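Carpet tiles going every which way, normal or a botched job?

Home & Workspace Help > Floors

dititz_upstairs

Hi all, hoping somebody who knows floors can settle an argument. We moved into our office in April and the carpet tiles were down before we got the keys. I never looked at them properly until I spilt half a mug of tea and ended up on my knees with a cloth, and now I can't stop seeing it! The streaks go one way on one tile and the other way on the next, so from some angles the whole floor looks like a patchwork. My colleague says the fitter wasn't paying attention. I think it might be on purpose, but I couldn't tell you why anyone would do it.
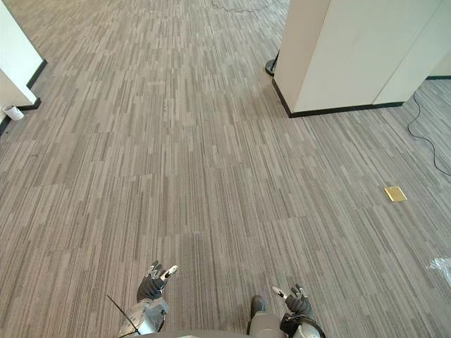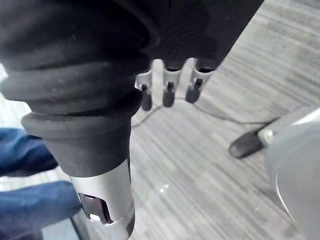 Same grey streaky carpet in both, the first one shows more of the floor and the pillars.

Two things I'd like to know. Is this how it's meant to be laid, or should we be moaning at the landlord? And if I have to swap the tea tile, does it matter which way round the new one goes? There's an opened box of spares in the store cupboard with Skavo written on the end and no leaflet. Thanks in advance, and sorry if it's a daft one.

Shih-chieh Wu

Not daft at all, I get asked this a lot (I fitted floors for years and still do the odd office for friends). What you've got is called quarter-turn laying. Each tile is turned ninety degrees from its neighbour, and your first picture shows it nicely, with some squares looking lighter and some darker even though the colours in them are the same. Light catches the pile differently depending on which way it lies. A slapdash job usually has a few odd ones stuck in the middle of a floor that otherwise all runs one way, and I don't see that in yours.

Your replacement should go at right angles to the tiles touching its sides. Flip a spare over before you start and look for an arrow printed on the backing, most makes have one. Lift the stained tile from a corner with a blunt scraper, see which way its arrow points and put the new one down the same. Don't glue it solid, a bit of tackifier is plenty and you'll be glad of it next time.

One warning. Spares that have sat in a cupboard will look cleaner than the floor for a while. If it bothers you, take a tile from under a desk for the tea spot and put the new one under the desk. I did 74 of those swaps in one building and I don't think anyone spotted a single one.

Chiu

try cleaning it first!! cold water, blot don't rub, 3 or 4 goes. tea comes out of most of them if you get to it quick. we had the stripy ones in our last place and they hide everything, half the time I couldn't find the stain again to clean it lol

Drasotard

Landlord won't care, ours didn't. Personally I can't stand the patchwork look and would have them all the same way, but then you see every join, so pick your poison I suppose.

dititz_upstairs

Thank you Shih-chieh, that's brilliant. Went and looked, and there is an arrow on the back of the spares. I'll have a go with cold water tonight and do the under-the-desk swap if it doesn't shift. Colleague has been told and is buying the next round of tea.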